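The Gripper Gets Wiped at 7

A morning with the technician who keeps one arm at Trorkix fit to handle fruit 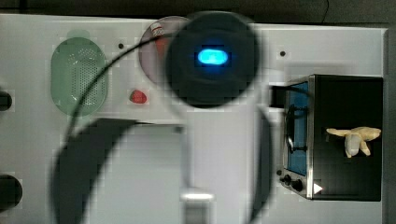

Starting with the cable

The first thing the technician at Trorkix does in the morning is look at the cable. Coffee comes second, and only if the cable behaves.

"It wants to be somewhere else," she says. "All cables do. You give it enough slack to reach the far corner, and then it uses the slack to go fishing in the colander."

She has looked after this cell for four years, first on a plain steel bench and now over a white toy kitchen, where the arm practices picking up things like a strawberry or a banana. Her previous job was on a bottling line. She says the bottling line was quieter, but you couldn't bring your niece to see it.

The routine takes 36 minutes if nothing is wrong. She moves the arm by hand through its whole reach with the motors off and watches the cable the entire time. If it drags, she loosens the clamp, feeds back a little length and does it all again. I asked how she knows when it's right. "You stop swearing," she said.

What wears out

The finger pads go first. They come from Dandix in bags, and she changes both sides together even when only one looks tired. For a while she tried to save money by changing them one at a time.

"The gripper closes on the middle, or what it thinks is the middle. With one new pad and one old one, it shoves everything a hair to the side. On a box, who cares. On a strawberry you get a strawberry on the floor."

She wipes the pads with alcohol at 7, before anybody else wants the arm, and again after lunch. Then comes the closing test: fully open, fully shut, seven times, with her ear closer to the housing than the safety sheet would like. A healthy gripper hums. In February this one started to click, and she took the housing apart on the bench and found a screw that had backed out and was riding around in there like a passenger. It got thread locker and so did all its friends.

The log is a paper notebook. The screw is entry 569, and the whole entry reads "screw."

Putting the kitchen back

The counter has to be squared up too, and this is the part she complains about most. Somebody leans on it, it shifts, and every position the arm has learned is off by the width of a lean. She has a strip of tape on the bench underneath and a low opinion of people who don't look at it.

"I've had visitors from Pistar move the toaster oven to take a picture," she says. "Very nice people. I spent the afternoon on that toaster oven."

The spare gripper lives in a drawer labeled Piątek, after the project that paid for it. It has been used twice - both times while she was on vacation. She would like to know what happened, and has asked, and was told it was nothing.

We finished a little before noon. On the way out she stopped, went back, and pushed the cable over with one finger.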